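Home Courses Handouts Reading List Contact
Search this site Enter keywords Go

FOOD STORAGE AND SANITATION
Handout 6: Cold Holding in Small Kitchens
Azlan Hidayat, March 2025

1. Scope

These notes cover the storage of perishable food at refrigerator temperature in homes and small kitchens. Freezing is treated in Handout 7. Blast chilling is outside the course. Students should have read the Ritthorpe chapter on bacterial growth before the lecture, as the growth curve is used without derivation.

2. Terms

Cold holding: keeping food at or below 40 °F (4 °C) until it is used or cooked.

Setpoint: the temperature at which the thermostat is told to keep the cabinet. The setpoint is a single value. The cabinet is never at a single value.

Recovery time: the interval between closing the door and the return of the air to its earlier temperature. Air recovers faster than food. A thermometer hanging in free air will report a recovery the food has not made.

Load: everything in the cabinet that has to be cooled, including containers.

3. Heat entering the cabinet

Heat gets in by four routes: conduction through the walls, leakage at the gasket, exchange of air when the door is open, and warm food placed inside. In a sound cabinet that is seldom opened, wall conduction is the largest of these over a full day. In a kitchen during service, door openings and warm food take over.

Cold air is denser than room air. When an upright door is opened, cold air falls out at the bottom and room air enters at the top. A chest unit with a lid on top loses much less for the same opening, though it is harder to keep in order.

Incoming room air also carries moisture. The moisture condenses on the coldest surface, normally the evaporator, and has to be removed later by a defrost cycle. Frequent openings in humid weather therefore cost more than the air temperature alone would suggest.

4. Temperature differences between shelves

In a cabinet cooled by still air, the warmest position is usually the upper part and the coldest is near the evaporator plate. Fan-cooled cabinets are more even, but only while the air has a path. A shelf packed from wall to wall acts as a partition. Leave a gap at the back and do not line shelves with foil or paper.

Door racks run warmer than the interior and swing through a wider range. Use them for condiments and drinks. Milk and eggs belong inside.
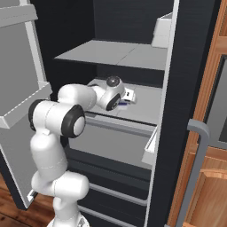 5. Placement of food

5.1 Ready-to-eat food goes above raw food. The reason is drip.

5.2 Raw meat is stored in order of its required cooking temperature, with poultry lowest. Set it in a tray with a raised rim.

5.3 Cooked food is divided into shallow containers before it goes in. Cooling time rises steeply with depth, so a deep pot of stew can stay warm at the center long after its surface feels cold.

5.4 Containers are covered once the contents are cold and labeled with the date of preparation.

6. Worked problem

A container holds 20 lb of soup. The soup must be brought from 80 °F to 30 °F above the freezing point of water, that is, to 62 °F, before being divided. Take the specific heat of the soup as 1 Btu/lb-°F.

Heat to be removed = 20 x 1 x (80 - 62) = 360 Btu

Repeat the calculation for a final temperature of 40 °F. Then state which part of the cooling should be done in an ice bath -- and why the cabinet alone is a poor choice for it.

7. Thermometers

Check each thermometer in crushed ice and water before relying on it. It should read 32 °F. Write the error on a tag if the instrument cannot be adjusted. For the lab report, place the sensor in a sealed jar of water, which follows the food more closely than bare air does.

Reading for next time: Leneo, section 27, and the tables in Fultitz.

Share 8 Comments 2
Previous handout Next handout Back to top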